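Dye notebook, Utelwood workshop
January 17, 2022

Goldenrod again, and the business of the grey-green skeins. I'm writing this up the same evening because I know what happens when I leave it till the end of the week, which is that I remember the colours perfectly and not one of the weights.

Where we were: the October goldenrod gave us that lovely warm yellow in the small pots and then a dull, slightly khaki yellow when we scaled it up for the Plellard wool. Annick thought the flowers had sat too long before drying. I thought it was the water. Angus thought it was the pot, and he has thought it was the pot about every single problem since I've known him, but he has been right often enough that I've stopped rolling my eyes. So today was meant to settle at least one of the three.

Wool: Plellard two-ply, cream, lot 3468, 3000 g in all, weighed out dry on the Unitz scale. Same lot as the autumn batch, thank goodness, as I'd have hated to be chasing a difference that was only a different sheep. Odette scoured it on Friday with the plain soap and left it hanging in the back room. It still smelled a little of lanolin when I put my nose in it, more than I'd like. I have put that down here so that if the colour comes out streaky I can't pretend I didn't notice.

Mordant: alum at 14 percent of the dry weight of the wool, cream of tartar at 6. We used the same in October. I did wonder about going up on the alum but I've promised myself one change at a time, and I kept the promise, more or less (see below about the rhubarb leaf, which wasn't my idea).

Brought the mordant bath up slowly over an hour, held it just under a simmer for another hour and let the wool cool in the pot while we had lunch. Thibault's pea soup, with the smoked hock in it. He brought enough for an army and there is a jar of it in the workshop fridge with a green lid, please do eat it, and please do not confuse it with the weld extract beside it, also in a jar, also with a green lid. I've labelled both now. I ought to have labelled them on Thursday.

Dye baths: three, all from the same sack of dried flowering tops, equal weight of plant to wool.

Bath A, tap water, big enamel pot.
Bath B, rainwater from the barrel (melted on the stove, as the barrel is a solid lump at the moment and Baptiste had to go at it with the hatchet), big enamel pot, scrubbed between.
Bath C, tap water, stainless pot.

Each one simmered an hour, strained through the old curtain, topped back up to 16 litres. I wanted to do a fourth, rainwater in stainless, to make a proper square of it, but we ran out of melted rain and out of patience with the hatchet. So the table has a hole in it and I know it has a hole in it.

Results, wet, by the north window:

A is the October colour. Flat, a bit greenish, the yellow of an old kitchen wall. I was almost pleased to see it, because there is nothing worse than a problem that won't come back when you've set aside a whole day for it.

B is much better. Clear and warm, a good deal closer to the small-pot samples pinned on page 41. Annick held the two together and said she could live with that, and from Annick that's a parade.

C falls between the two. This is the annoying one. If it were only the water, C should have matched A. It's brighter than A, and I'm not imagining it, because I had Odette sort the skeins with the tags turned under and she put them in the same order I had. So Angus gets his pot after all. He went over the enamel one with his reading glasses on and found a chip near the base, on the inside, about the size of a lentil, with bare metal showing. That's iron going into the bath every time we use it, and iron will dull a yellow faster than anything. It would have been there in October. In the small pots, which are all stainless, we'd never have seen it.

But B was in the chipped pot too, and B was the brightest of the lot! So the water matters and the pot matters, and the water matters more, or else the iron only does its worst in the hard water. I don't know enough chemistry to say which and I'm not going to make something up. I'd like to run the missing fourth bath once the barrel thaws, which realistically means April.

The pot is now for browns and saddened colours only. I've tied a bit of black wool to the handle. Please don't take it off, even if you need a bit of black wool.

The rhubarb leaf: Thibault put one small skein through a rhubarb leaf liquor before the alum, because he'd read about it, and then dropped it into B with the rest. It came out a touch more golden than its neighbours, and I will admit it's very pretty. It also means B isn't strictly the clean comparison it was supposed to be. One skein in a bath that size can't have done much, but it goes in the book. Window open and the fan on for anything with rhubarb leaf, and that spoon does not go back in the kitchen drawer.

Afterbath: we split a hank from A and gave half of it a dip in washing soda, a scant teaspoon in the basin, to see whether it could be rescued. It went orange-ish straight away, which made everyone shout, and then settled as it was rinsed to something like a ripe pear. Nicer than plain A. Not as nice as B. It may have harshened the wool, and I want to feel it dry before I recommend it to anyone. The other half is the control and is tied with two knots in place of one.

Rinsing went on forever, as it does. Baptiste has a theory that you can skip the second rinse if you leave the wool overnight in the cooling bath, and I have a theory that Baptiste doesn't like cold hands. We did both rinses. The water from B ran clear sooner than the others and I would love that to mean something.

Labels and tags: we're still using the waxed paper ones and they're still coming off in the hot bath if the hole is punched too near the edge. Two got loose in C. I knew them by the tie, so no harm done, but the Tyvek sort Annick had last year never did this. There's a partial roll somewhere. I have looked in the tin, the other tin, and the drawer that sticks.

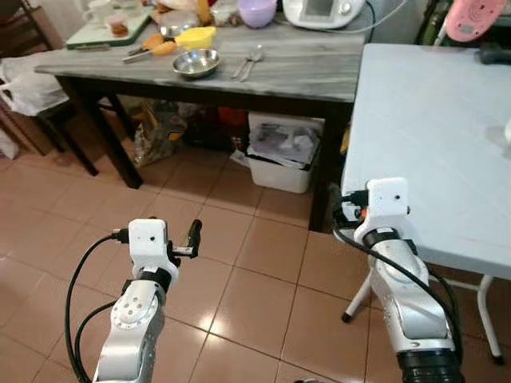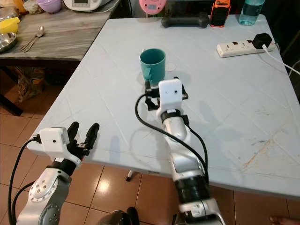 On to the leftovers, then. There was a fair bit of colour left in all three baths, and I never can pour yellow down a drain without a pang. B's exhaust is in the lidded bucket by the door for the silk scraps. A and C were combined and we'll overdye the pale indigo hanks in it, the ones that went patchy in the autumn, and see if we can't get a respectable green out of them. Odette says it'll be a swamp green. I have a soft spot for swamp green and I said so, and she wrote my name on the bucket.

Light test: cards are wound for A, B, C, the soda half and the rhubarb skein, half of each wrapped in foil, taped up in the south window behind the carding bench. They were taped low so that the frost on the upper pane doesn't drip on them like last winter's. Whoever waters the geranium, go gently.

Amounts left: goldenrod tops, nearly a full paper sack, plus the scrappy bag of stems and leaves that I keep meaning to try separately. Alum is fine. Cream of tartar is low, enough for one more batch this size and then we're out. The soap is lower than I thought, and I suspect this ties in with the lanolin smell, so Odette, if you were being thrifty on Friday, please don't be, we can get more from the shop on Caron Street.

Still to do:

Weigh everything again once it's bone dry. I'd give it till Thursday with the stove going.
Re-scour one undyed skein and put it through what's left of B beside one that hasn't been re-scoured, and find out whether I'm fussing about nothing.
Ask Angus if the chip can be touched up, though he made a face when I mentioned it, so probably not.
Copy the B recipe onto a card for the wall, with RAINWATER in large letters.
Bring back Thibault's soup pot. It's at my house, under the coats.

Added later: went back out to check the stove and had another look at the skeins under the lamp. A and C look the same in that light, I couldn't have told you which was which. Judge them by the window only, and before three in the afternoon at this time of year.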